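À Kirnville, le théâtre comptait 168 places et le rideau se levait à l'heure. Gus Ruiz-Ortega y tenait le rôle du notaire depuis novembre, dans une comédie musicale adaptée d'un roman que personne de la troupe n'avait lu en entier.

Ce soir-là, Mellor, le metteur en scène, entra dans la loge sans frapper.

– On coupe ta chanson, dit-il. Le deuxième acte est trop long.

– De combien ?

– De ta chanson.

Gus continua de boutonner son gilet. Il l'avait chantée 27 fois, dont deux avec de la fièvre.
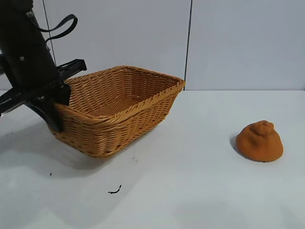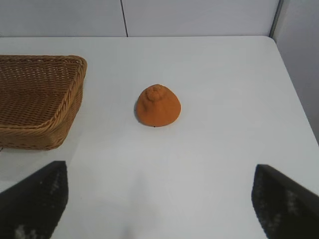
– Le public de Serwood l'aimait bien, dit-il enfin.

– À Serwood, ils aimaient aussi l'entracte.

Mellor sortit. Dans le couloir, l'orchestre accordait ses instruments. Gus relut la page barrée au crayon, la plia et la glissa dans sa poche.

Au deuxième acte, il donna sa réplique, salua la veuve et se tourna vers la coulisse. Le pianiste, que l'on n'avait pas prévenu, attaqua l'introduction. Gus s'arrêta. Il vit Mellor, debout près du rideau, les bras croisés – puis il revint au milieu du plateau et chanta les trois couplets.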